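Wurow small-bubble wrap, 100-metre roll: long review

Reviewed by Rami Zoubi
Category: packing materials
Rating: 3 out of 5

I pack glass and ceramics for posting. Most of it is small: tumblers, saucers, lamp shades, the odd jug. Bubble wrap is the material I buy most often after tape, and I had used the same Tusska roll for years until the supplier stopped carrying it in December. The Wurow roll was the nearest thing in the same width. I have now used up most of one roll, which is enough to say what it does well and where it falls short.

Construction

The wrap is the ordinary two-layer sort. One layer is formed into bubbles, the other is flat and seals them. It is clear, though once folded over a few times it goes whitish, as all of them do. The bubbles are the small type and run in straight rows. Spacing is regular along the whole length I have used so far. I found no bands of missed bubbles, a fault I had twice with cheaper rolls.

The film itself is thinner than the Tusska. Pinch the flat edge strip of each between two fingers and the Tusska is noticeably stiffer. Thin film folds more easily and takes up less room in a box, but it also tears sooner on a sharp rim.

The roll comes on a plain card core with no end caps. The outer turn was taped down in two places and the tape took some bubbles with it when I pulled it off. Allow for losing the first turn.

Cutting

There is no perforation. The listing says so, but in small type, and several people in the comments had missed it. If you are used to a perforated roll you will need scissors or a blade and somewhere long enough to lay it out.

Cut along the channel between two rows and the edge is flat and clean. Cut across the bubbles and you get a wavy, scalloped edge with a row of dead cells. It makes no difference to the protection as long as the dead row ends up on the outside of the parcel, but it does waste a little. The channels on this roll are narrow, and with ordinary household scissors I drift out of them after a hand's width or so. A long-bladed pair is better. A rotary cutter is no good at all, as it pushes the film along ahead of the wheel.

I cut on a table with a wipe-clean gingham cloth on it. The checks serve as a rough measure, and I can square up a sheet against them without getting a rule out. On a plain surface clear wrap is hard to see and harder to cut straight. If you do a lot of this, put something patterned underneath.

Cushioning

I do not have a test rig. What I do have is a box of seconds, and I was willing to break some of them. Each item was wrapped, taped, put in a single-wall carton with no other filler and dropped from table height on to a concrete floor, flat, then on an edge, then on a corner.

One layer, bubbles inwards: a straight-sided tumbler survived the flat drop and cracked on the edge drop. 
Two layers: a tumbler of the same kind survived all of them. 
Two layers, stemmed glass: the stem snapped on the corner drop. 
Three layers, stemmed glass, with a separate folded pad round the stem: survived.

The Tusska gave the same results except in the first case, where one layer was enough for the edge drop too. One tumbler each is a very small sample and I would not lean on it. In practice I have added one turn to everything I used to pack in the old wrap, and that has to be counted in the price.

Air retention

Here the Wurow does better than I expected. I put a heavy book on a folded pad of it and left it for a fortnight. The pad was a little lower where the book had been, and the bubbles under the corners were soft, but none had gone flat. The same pad of an unbranded wrap from a market stall was down to bare film at the corners.

Cold is a different matter. My packing room is an unheated back porch and first thing in the morning the bubbles feel slack. They firm up again when the room warms. I would not judge a roll of any make before the heating has been on.

Folding and reuse

Most of my reviews get a question on reuse, so I have kept notes. The wrap flattens well after unpacking and holds a fold if you press the flat side outwards. With the bubbles outwards the layers catch on each other and the bundle stays put without tape, but it is bulkier.

Fold each sheet to the same width and leave the length to vary.
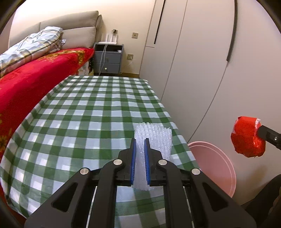 A bundle folded like this goes into a drawer or a bin upright, and you can pull one out without the rest following it. Rolling is tidier to look at but the rolls spring open, and then you need elastic bands.

I get four uses out of a sheet before enough bubbles have gone for me to put it in the filler box. Tape is the main cause of damage. Parcel tape lifts the film straight off the bubbles. Paper tape comes away cleanly if you peel it slowly and back on itself. Since changing to paper tape for the inner wrap I throw away much less.

Quantity and cost

The stated length is 100 metres. I measured the first 13 metres as I cut them and the marks agreed with the tape measure each time, so I have no reason to doubt the rest. Per metre it is cheaper than the Tusska was. Per parcel, with the extra turn, the two come out close to level, and for stemmed glass the Wurow is slightly dearer.

Storage needs some thought. A full roll is light but it is large, and it will not go on a normal shelf. Mine stands on end behind the door. It does not shed or smell. The makers give no recycled content on the label that I could find, and our council does not take film at the kerb, so used wrap has to go to a collection point.

What other buyers report

There are a good many comments under the listing and two are worth passing on. Rosemarie Brandes, who packs plant pots, found that the thin film split on unglazed rims, and now puts a sheet of newsprint under it. I have tried that on rough stoneware and it works. Armelle Texier received a roll crushed on one side, with a stripe of flat bubbles at every turn. The seller replaced it. Check both ends of the roll before you sign for it.

For and against

For:
Even rows, no missed bubbles
Holds air well under a steady load
Folds small and can be reused several times
Length as stated

Against:
Thin film, tears on sharp or rough rims
No perforation, narrow cutting channels
Outer turn damaged by its own tape
Needs an extra layer for anything delicate

I shall probably buy it again for tumblers, saucers and flat items. For stems and handles I have ordered a short roll of the heavier Prarnberg wrap and will add a note under this review when I have used enough of it.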